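Rechercher sur le site OK
Accueil > Entretiens
215 partages

J'arrive en retard, évidemment, et elle a déjà commandé deux cafés. La fondatrice de Lollum, petit label de réédition monté dans un garage, parle vite, rit fort et sort des disques de son sac comme d'autres sortent des photos de vacances. Le prochain, prévu en avril, c'est l'unique album de Keveck, un groupe de biguine électrique oublié depuis 1978.

« Je l'ai trouvé dans un carton mouillé, sans pochette, raconte-t-elle. J'ai mis la face B d'abord, par erreur, et je n'ai plus bougé pendant vingt minutes. » Pressé à 300 exemplaires à l'époque, le disque n'était jamais ressorti. Les bandes ? Perdues, croyait-on. Elles dormaient chez le fils de l'ingénieur du son, qui a mis huit mois à répondre — par carte postale !

Je lui demande si c'est compliqué, les droits. Elle lève les yeux au ciel. « Le batteur voulait bien, l'organiste voulait réenregistrer tous ses solos. On a discuté. Longtemps. » Le transfert a été confié au studio Duvus, qui a gardé le souffle et même un faux départ au début du troisième morceau (mon préféré, d'ailleurs).

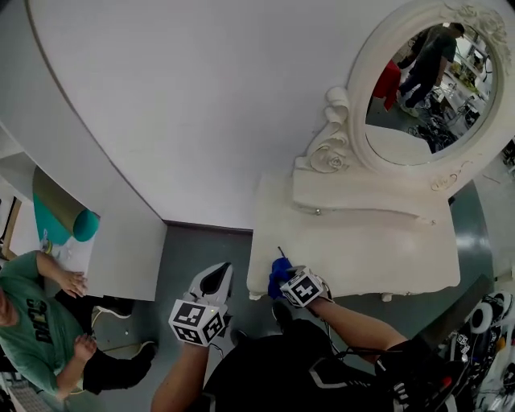
Et après ? Elle hésite, puis lâche le morceau : un coffret de 45 tours de la série Sekiguchi, avec un livret de 20 pages. « Je voulais tirer à 1 000, mon presseur m'a conseillé de dormir dessus. J'ai mal dormi. » On finit par parler de cellules de platine, de frais de port, et je rate mon train.

3 commentaires

vinyle_mou : Le faux départ, quelle bonne idée de l'avoir laissé. Précommandé !

Tambou78 : Mon oncle avait l'original, je l'ai rayé à six ans. Pardon tonton.

lili.b : Et une version CD, c'est prévu ?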